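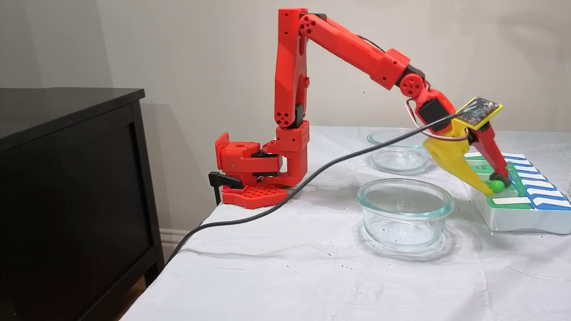 Ticket 216
Subject: Hot water runs cold on first floor, Goncombe block
Site: Stomolthorpe
Opened: 6 January 2018
Raised by: Liên Chu
Assigned to: Daryna Semeniuk
Priority: Normal
Status: Closed, follow-up pending

Reported fault
Hot taps on the first floor give hot water for a short time, then go lukewarm. Ground floor not affected. The kitchen tap is the worst. Started after the November service. Boiler shows no fault code.

Entry 1 (D. Semeniuk)
Please confirm the following before I come out:
Cylinder thermostat setting.
Whether the return pipe next to the cylinder is warm to the touch.
Whether the circulation pump is making any noise.
Whether the fault is the same in the morning and the afternoon.

Entry 2 (L. Chu)
Thermostat is at 60. Return pipe is cold. Pump is humming but I can't feel any vibration in the pipe either side of it. Fault is the same all day. I have put a notice over the kitchen sink.

Entry 3 (D. Semeniuk)
Cold return with the pump powered suggests no flow. Possible causes are a closed valve, air in the loop, a seized pump or a stuck non-return valve. Please check the two isolating valves on either side of the pump. The slot in the screw should run in line with the pipe. Do not force them. If either is across the pipe, leave it and tell me which.

Entry 4 (L. Chu)
Both in line with the pipe. I also tried the bleed screw on top of the pump as described in the Escobedo manual in the plant room folder. A little air, then water. Closed it again. Return still cold an hour later.

Entry 5 (D. Semeniuk)
Attended site. Findings:
Supply to pump present and steady.
Pump shaft turned freely by screwdriver, so not seized.
Pump speed switch at 2. Correct for this loop.
Timer set to continuous.
Non-return valve downstream of pump fitted the wrong way round. Arrow on the body points towards the pump. The valve is newer than the pipework and is not on the drawing. The November job sheet lists "valve replaced" with no location given.

Isolated the pump, closed both valves, drained the short section into a bucket, refitted the valve with the arrow pointing to the cylinder. New fibre washers both sides. Refilled, bled, restarted. Return pipe warm at the cylinder after 40 minutes.

Entry 6 (L. Chu)
Kitchen tap is hot and stays hot. The far washroom is better but still takes a while to warm up. Is that a separate fault?

Entry 7 (D. Semeniuk)
Separate, and not a fault as such. The far washroom is on a dead leg, teed off the loop. The water standing in that branch has to be run off each time. Lagging is missing for 700 mm above the ceiling tile by the door, which makes it worse. I have ordered lagging from Trisetville, same bore as the existing. The branch can stay in use until it is fitted.

Entry 8 (D. Semeniuk)
Drawing marked up with the valve position and flow direction. Copy in the plant room folder, behind the pump manual. Main fault closed. Lagging carried over as a follow-up on this ticket.

Entry 9 (L. Chu)
Agreed. Notice taken down. Please ring before coming to do the lagging, as the washroom door is kept locked.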